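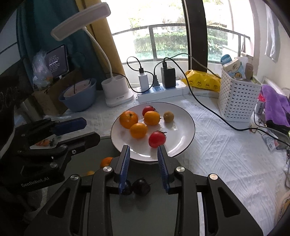
From: Reet Avotiņš
To: glaze-tech list
Date: May 29, 2018
Subject: Re: Crazing on white dinner plates after refire

Edeltraud Schwerdtfeger wrote:
> Second batch of the Tirora white came out of the kiln clean, then
> crazed within a week. Same body, same cone. I slowed the cooling
> below 500 C and saw no change. Is it worth slowing it further, or
> should I change the recipe?

Change the recipe. Delayed crazing on a clean plate is a fit problem, and slow cooling only postpones it. The glaze contracts more than the body, so it sits in tension until something gives. If the body is porous it also takes up moisture and expands slightly, and that makes things worse on large flat pieces.

Two things I would try, in this order:

Add silica in small steps, 2 percent at a time, and fire a line blend on tiles from the same clay bag. Stop when the surface starts to lose gloss.

Swap part of the soda feldspar for a lower-expansion flux. Talc worked for me on the Casbridge body – watch for a slight warm cast in the white.

Test with boiling water and ice water, three cycles, then ink. Leave the tiles a month before you trust them. Glaze thickness matters too. My plates at 855 g dry weight were fine with one dip and crazed with two.

Laimutė asked off list about the dark rim. It is an iron wash over the raw glaze, banded on the wheel, and has no effect on fit that I can measure.

Reet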